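Open day at Grostwood

Last week I finally went to the open day at Grostwood. It is a small automation lab at the back of an old seed warehouse, a 4 mile drive from my house, and I had been meaning to go since February, when my sister-in-law sent me the flyer for the first one. I missed that one with the flu.

Parking was in the gravel lot next door. You sign in on a clipboard, get a sticker with your first name on it and wait by the stairs until there are enough people for a group. I was visitor number 263, according to the sticker. Mine had coffee on it before the tour began.

Our guide was Zdenka Babić. She has run the lab for 2 years and came over from a packaging firm called Vukčević, where she set up palletizing lines. She talked for a while about the difference. On a packaging line every box is the same and arrives in the same place, and the arm repeats one motion all day long. At Grostwood they are interested in housework, and nothing in a house is ever the same twice.

The first stop was Lalia, their software for planning arm movements. A man at a desk dragged a dot across his monitor and a drawing of an arm followed it. I will admit I lost the thread when he got to joint limits. A boy of maybe ten in our group asked better questions than I did. He wanted to know what happens if you ask the arm to reach through itself, and the man showed him. The drawing turned red and a message came up.

After that we went on to the wiping and tidying work. Zdenka said cloth is the hard part. A block of wood keeps its shape when you pick it up, but a cloth hangs differently every time, and the arm has to press hard enough to clean and lightly enough that it doesn't push the thing it is cleaning off the table. They count every try, good or bad. The total on the whiteboard stood at 2,046 when we walked in, and somebody had drawn a star next to it.

We were asked to stay behind a strip of yellow tape. I got a place near the front by standing next to the boy, whose mother had sent him forward.
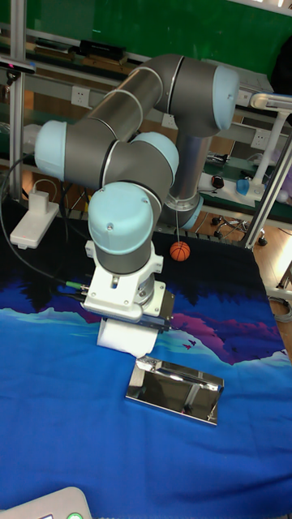
The arm is slower than I expected. I had factory videos in my head, where everything snaps around, and this was closer to watching someone carry a full bowl of soup. Zdenka said they keep the speed down on purpose for visitors and run it faster on normal days, though still well below what the motors can do.

A woman behind me asked when she could buy one for her kitchen. The answer was that she should keep her sponge for now. Shiny metal is a problem too, apparently. Cameras have trouble with it, as a polished surface shows them whatever is nearby and the software can take the reflection for a real object. I had never thought about that, and I have been annoyed at my own sink ever since for other reasons.

The last stop was Lullico, a project on folding baby clothes, but the person who runs it was out and all we got was a poster and a basket of tiny socks. I would have liked to see that one. There was lemonade and a sheet cake in the hallway, and a box for questions they will answer by email. I put one in about how often they have to wash the cloths.

The next open day is planned for spring. It is free, but wear closed shoes – they turned back a man in sandals at the door and he had to go home and change.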